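# Como um robô aprende a arrumar?

Com exemplos. Muitos!

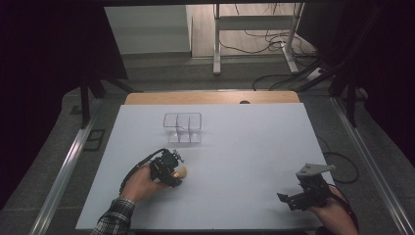 Um robô novo não sabe nada de arrumação, coitado. Então uma pessoa faz primeiro, devagar, e o computador guarda cada movimento. No projeto Etudine usamos uma garra em cada mão: a esquerda segura a bolinha bege, e lá atras está a caixa transparente com divisórias. Cada tentativa é um exemplo. Já temos 3280!

E se a bolinha cair? Começa de novo. Pausa a cada 60 exemplos, que o braço cansa.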